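Reading Support, Session 4: Choosing abridged texts
Tutor: Inna Hrytsenko

Compare one chapter of the Greson retelling with the same chapter in the full novel. The retelling runs to 2,552 words. Mark any sentence kept whole from the original.

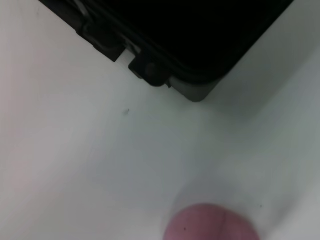
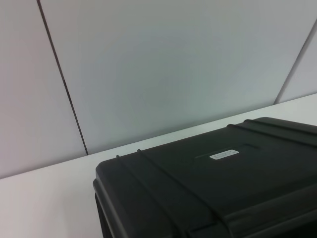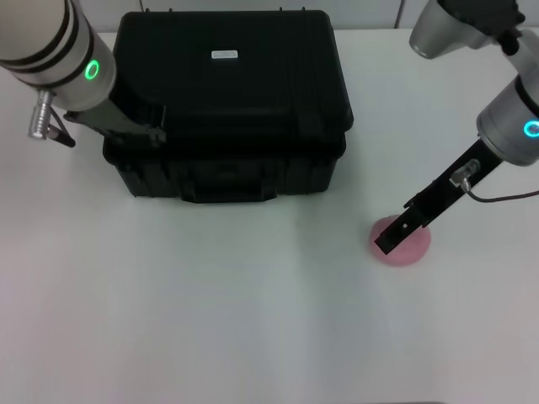
Look next at dialogue. Abridgers often cut the speech tags, and weaker readers then lose track of who is talking. Read page 26 aloud in pairs and note where you hesitate.

Homework: Sirko, chapter 2, by Wed 26 June.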